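**Re: Larholm boards – is the "lifetime flat" claim real?**

**tekle_a** wrote:

Looking at the big Larholm maple board for my wife's bread making. The store page says it's "guaranteed flat for life." Anybody own one for more than a year? I have a hard time believing any glued-up maple stays flat in a kitchen that goes from bone dry in winter to swamp in August.

---

**grainrunner** wrote:

It won't. Wood moves. A guarantee doesn't change that, it just tells you who pays the shipping. Read the terms before you get excited.

---

**Bezawit T.** wrote:

I've had mine four years and it's flat. I oil both sides every month, I stand it on edge to dry, and it never goes near the dishwasher. I roll injera-sized flatbreads and pie crust on it and it doesn't rock.

---

**grainrunner** wrote:

> I've had mine four years and it's flat

Flat by what? Did you put a straightedge on it or does it just not rock? A board can be cupped a good bit and sit quietly on a towel.

---

**Bezawit T.** wrote:

It's a pastry board, not an engine block. If the dough rolls out even, I'm happy.

---

**tekle_a** wrote:

Fair, but $147 is a lot for "doesn't rock." The terms say you have to use their Hadgu oil and keep receipts. So the lifetime part depends on me buying their oil for life?

---

**karaki_k** wrote:

Yes, and that's the whole business. I tried the Hadgu oil and plain mineral oil on two halves of the same scrap. Couldn't tell them apart after a winter. The drugstore bottle is fine.

Also be careful with the reviews. The page shows 2,761 of them and the ones I read were mostly people who'd owned it a week. Everybody's board is flat in week one.

---

**yae_onishi** wrote:

I don't agree that wide plank boards are a bad buy in general. The strips on the cheap ones are narrow and there's a glue line every inch, so more places to open up. A few wide planks with decent joints can hold up for years if you treat both faces the same. Most cupping I see comes from people oiling the top only.

Maple in wide planks, for anyone who wants to see how the grain and the seams look:

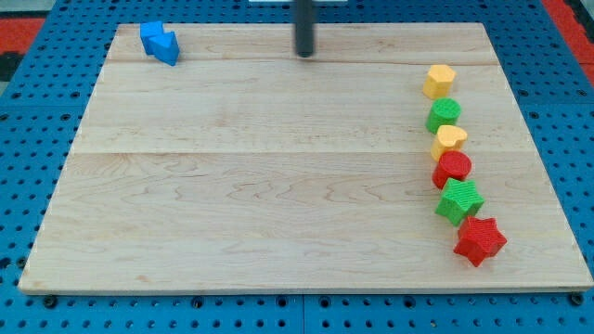 *Photo: Yae Onishi*

Look at the grain along a seam before you buy. If the store won't let you handle the board or send you a photo of the ends, I'd pass.

---

**grainrunner** wrote:

Nice looking maple, but a picture from the top tells you zip about cup. And wide planks move more per plank, that's just arithmetic. I'd take narrow quartersawn strips any day.

---

**yae_onishi** wrote:

Sure, if you can find them quartersawn at that price. I can't.

---

**gadisa_b** wrote:

Grernik had the same guarantee a while back. I sent in a claim with a feeler gauge in the photo and they told me "up to 20 percent humidity swing" was my responsibility. My kitchen does that over a weekend of canning. Never got a dime.

---

**tekle_a** wrote:

OK that settles the guarantee for me. Might go see the board in person Saturday and bring a straightedge. If it's off in the store I'll just get the plain Prorkotar one and flip it now and then.

---

**karaki_k** wrote:

Check it corner to corner too, twist is worse than cup for rolling. And post the numbers, whichever way it goes.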